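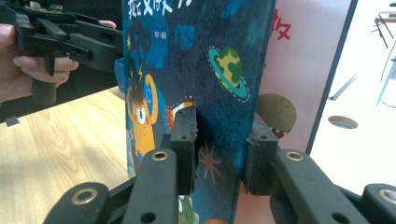 Zoton has stopped sessions with its hand-held grippers at the Dreston site after a finger pad came loose during a book-handling task in July and the pieces of a retaining screw were found on the table. A worker had a pinched fingertip. It was treated on site and she went back to work the same afternoon.

The company confirmed the stoppage in a notice to contractors. It covers 28 grippers, all from the same delivery, and will stay in place until each one has been opened and checked.

The task being recorded was a simple one: pick up a children's book, hold it upright, and pass it from one gripper to the other. Operators work with one tool in each hand, and the recordings are later used to train robot arms at the company's lab in Stostholm. Hardcover books are on the list of objects because they are flat, slippery and heavier than they look, and the pads have to be squeezed hard to keep them from turning.

According to the notice, the right pad on one tool shifted sideways as the trigger was pulled. The linkage behind it then closed farther than it should have. The operator had put her other hand up to steady the book, and her finger was caught between the pad and the cover for a moment before she let go of the trigger.

"The tool did what a tool does when a screw gives up," said Hiwot Shiferaw, who runs the Dreston site. "What bothers us more is that the same gripper had been written up before and was still in use."

The maintenance log shows 2 earlier entries for that gripper. Both mention play in the right pad. In each case the screw was tightened and the tool went back on the rack. Shiferaw said the log has no field for repeat faults, so the second entry did not set off any alarm.

Lok-yiu Kan, a mechanical engineer with Zoton, said the screws were rated for a lighter load than the book tasks put on them. The grippers were first set up for soft toys and small boxes. Books were added in the spring, and the hardware was not changed.

"We checked the trigger force and we checked the weight," Kan said. "We didn't check twisting. A book held low down wants to tip over, and all of that goes into the pad mount."

The faulty tool had been through 786 sessions. Zoton has told sites to replace pad screws well before that point but had not set a number until now. The new limit is 217 sessions, with a check by hand at the start of every shift — pads, linkages and trigger.

The fault also affects recordings already made. Sum-yee Yu, who is in charge of data checks, said a loose pad changes the gap between the fingers, and the software reads that gap as a measure of grip. Files from the tool are being held back while her group compares them with recordings from sound ones. She could not say how many will be thrown out.

Mak, the firm that supplied the grippers, is sending a heavier screw and a metal insert for the pad mount. The first parts are expected at Dreston before the end of the month. Work with the fixed arms at Stostholm is not affected.

Operators are being paid for canceled shifts. Those who have noticed a pad moving, even slightly, are asked to tell their shift lead and give the number on the tool.

Contact the newsroom | © Dreston local news desk | Back to top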